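Elside opens in cinemas this August

2025-06-17

Laltel Pictures has confirmed that Elside, the third film in the Holetti series, will be shown in 56 cinemas from August.

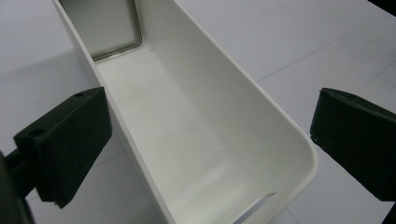

White plastic bin on a white tabletop

The film picks up three years after the last one and was shot over 42 days in Poon. Most of the earlier cast return.
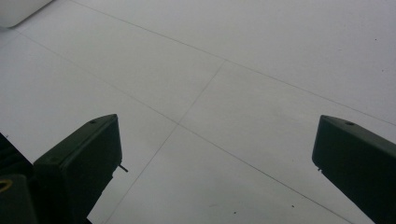 Pale tiled floor

Tickets go on sale in July. Both earlier films will be back on the big screen for one night before the release. 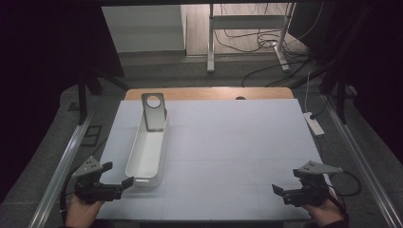
Long white tray and a grey metal bracket on the board

The running time is about two hours. A trailer and poster will follow. Requests for press screenings should go to the Laltel press office.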